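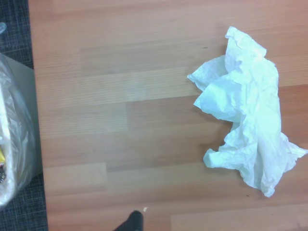

The tidying demonstration at Bretier: a crumpled tissue on the wood, with the bin over to the left.

We had been meaning to visit Bretier ever since the March newsletter mentioned their open afternoons, and in June 2022 we finally got ourselves on the list. What a friendly welcome it was, with coffee and a very good plum cake before anyone said a word about robots!

The product on show was the Skerine, a tidying arm they hope to hire out to small offices and guest houses. Picking up a tissue sounds like nothing much, but I came away with more respect for the job (and for whoever does it at home). Paper like that has no proper handle, every fold is different, and a lined bin has all that floppy plastic round the rim to be reckoned with.

Hire is by the month, with a minimum of 3 months, and two people from the Besutberg workshop come out to set it up. The quoted price was 287 a month, which made a few of us put our cups down. I asked about noise and was told to come and stand next to it, so I did, and I could still hear the conversation behind me.

The tour lasts 30 minutes, though ours ran over. Parking is behind the Bach building, and the side door is the one to use.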